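Paving and Open Space at Robles Square
Student project report, Public Space course
May 29, 2025

1. Why we chose the square

Our task was to pick one open public place in Stundedville and report on how it is laid out and how people get across it. We chose Robles Square, the paved area between the Halby steps and the office buildings. It is the largest open space near campus, and most of us cross it on the way to class without paying much attention to it.

2. What we did

We made 4 visits in May. On each one we stood at the same points and marked on a plan the paths people took. In total we recorded 1171 crossings. We also looked at the surface, the edges and the places to stop. The base plan came from Urnonier, the firm that keeps the drawings for the square, and we corrected it by hand where it was out of date.

3. What we found

Most people walk straight across. Only 28 of the people we recorded stopped for longer than a minute, and most of those were on the phone or waiting for someone. The open middle has no shade, and on our one hot visit people kept to the edges.

The paving is simple. The slabs are large and laid in a grid, so the joints work as long guide lines when you walk. We found a few stained slabs, but no loose ones on the routes we checked.

The edges do more of the work than the middle. Steps, curbs, hedges and bollards tell people where the square stops and where vehicles should stop too. Scooter parking is the weak point – it takes up good space close to a building, and riders push their scooters over the paving to get to it.

4. What we suggest

We priced a small trial of movable benches and planters along one edge. It came to 800 dollars, not counting delivery. We would put them close to the steps first and repeat the same survey afterward.

5. Views of the square

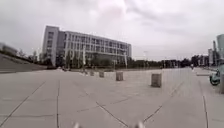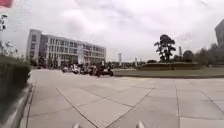
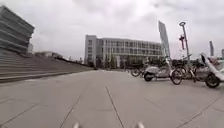
Wide paving and dark joint lines under an overcast sky.

Would planters block the main walking routes?

They would stay along one edge, and the busiest routes on our plan run through the middle. The one spot to keep clear is the bottom of the steps, where several paths meet.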